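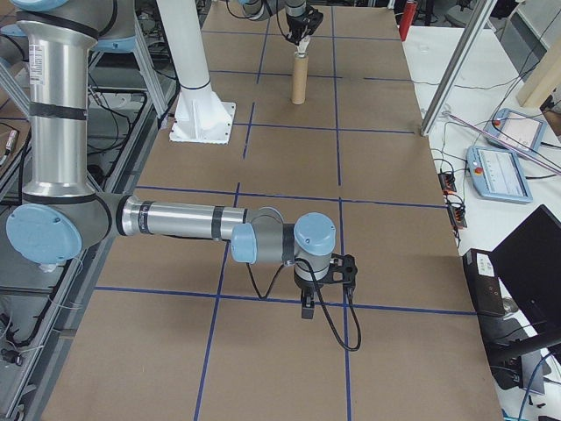 Marking a Tape Grid on a Paper-Covered Table

Prallent Workshop Notes
Written by Telma Yáñez, 6 Sep 2019

A taped grid gives every spot on a table an address. It is useful for sorting parts, laying out small items before packing, or putting an object back on the same spot. These steps cover a large table with kraft paper and painter's tape.

What you need

Brown kraft paper, wide enough to cover the work area
Blue painter's tape
Tape measure, in millimeters
Long straightedge
Carpenter's square
Pencil
Utility knife with a new blade
Plastic card or squeegee

Step 1. Cover the table

Wipe the tabletop and let it dry. Roll the paper out with the curl facing down and leave it overnight if it will not lie flat. Pull from the center toward the edges. Where a plate or post is fixed to the table, cut the paper to fit around it; do not fold it up against the base. Fasten the outer edges only.

Step 2. Mark the lines

Choose one long edge of the table as the baseline and take every measurement from it. Do not measure from one line to the next, as small errors add up. Make pencil ticks at both ends of each line and join them with the straightedge.

Check for square before any tape goes down. Our marked area is 2,000 mm by 429 mm. The diagonals must agree to within 2 mm. If they do not, shift the ticks on the short sides and measure again.

Step 3. Lay the tape

Start with the long lines. Anchor one end, unroll enough tape to reach the far tick, hold it just above the paper and lower it along the pencil line. Keep light tension on it. Stretched tape creeps back and lifts at the ends.

Lay the cross lines second. Always keep the same edge of the tape on the pencil line. Cell sizes are taken from that edge. 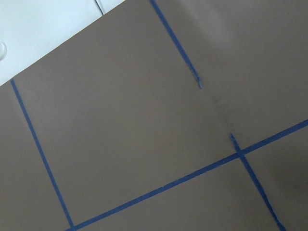
Step 4. Finish the ends and junctions

Cut every end with the knife. Torn ends fray, and a frayed end gives no clear point to measure from. Use light pressure so the blade does not go through the paper. Press each junction down with the card, working outward from the crossing.

Step 5. Repair

Replace a patchy strip back to the nearest junction. Peel slowly at a low angle, folding the tape back on itself. If the paper surface comes away with it, patch from underneath with a scrap of kraft paper and redraw the line. Dardo Jara relaid the full grid in February; single strips have been replaced as needed.

Label the cells in pencil, letters along the long side and numbers along the short side.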